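Progress report no. 5, Gunent project (learning assembly order from simulated demonstrations)
To: Divina Soriano, Kárason program office
From: Rachid Ouali, Natarthorpe group
Jan 10, 2019

Divina, sorry this is short and a bit rough, we're in the middle of the reruns and I'd rather you had it on time. Tables to follow seperately, Anikó has them.

Where we are

Work package two is finished except for the write-up. Work package three started in November as planned. Simulator is stable now. The two-arm cell has been rebuilt from scratch in Usten (our name for the in-house simulator), and all the training runs since then use that build only. Old results from the previous build are kept but not mixed in.

Quick reminder of the question, because Kárason has new reviewers on this one. We want to know if a policy trained only on simulated demonstrations can choose the right piece, grip it and bring it to the workpiece when the table also holds things it doesn't need. Earlier reports had a clean table. Clean table was too easy and the numbers flattered us.

What changed in the method

Before: one network, camera input in, joint targets out. Worked fine on the clean table, fell apart with clutter. It would drift toward whatever was brightest.

Now two stages. First stage picks a target and a grip angle. Second stage does the motion and gets the target as a fixed input, so it can't change its mind halfway. Danilo's idea, and a good one. Costs us a little speed. Each stage is trained on the same demonstrations, just labeled differently, so no extra collection needed.

Clutter is drawn from a set of workshop items: measuring tools, wood offcuts, metal bars, sticks in strong colors. Placement and angle are random in every episode. Floor and table textures fixed for now, see below.

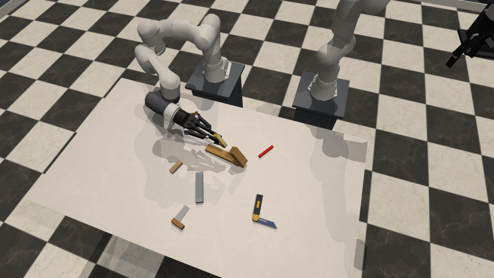

The demonstration set stands at 1,000 episodes, which was the target in the proposal. Of these, 274 were thrown out in the check and re-recorded. Mostly bad contact, with the piece sinking into the finger pads by a hair. Looks OK on playback, useless for training. Teodoro wrote a script that catches it so we shouldn't lose that time again.

Results so far

With the two-stage policy, success on the cluttered table is 57 percent. I know that's not the number anyone wanted. It's well up on the single network though, and the failures are of a kind we understand:

Grip angle wrong on small pieces. Biggest group by far. Thin offcuts lying on a diagonal get gripped near one end and rotate when lifted.

Wrong object picked. Much rarer than before. When it does happen it's nearly always another piece of wood.

Late collision. Arm reaches the workpiece OK and then knocks the raised end of it. We think the clearance margin in stage two is too tight. Danilo is testing a wider one this week.

Color is no longer a problem, as far as we can tell. That was the main complaint in your last letter so wanted to flag it.

Not done

Texture randomization. Checkered floor and the marbled table are the same in every run, and Anikó is worried the policy leans on them as landmarks. She's probably right. Goes in next, before anything else.

Second arm. It's modeled and in the cell but the current task is single-arm. Handover between arms is work package four and hasn't been started.

Transfer to hardware. No change from last report, still waiting on the lab move at Natarthorpe.

Budget and people

Compute is over what we planned for the period, because of the re-recorded episodes. Staff costs are under. We would like to move money from one to the other, no change to the total. Form is attached, needs your signature on page two. Would help to have that back soon, the cluster booking depends on it.

Teodoro moves to full time on the project from now on. Nobody leaving.

Next period

Texture randomization, then a rerun of the full evaluation with the same clutter set so the numbers compare. Grip angle fix after that. If both go well we start on handover, if not I'll write to you before shifting any dates.

Call me if the compute part is unclear.

Rachid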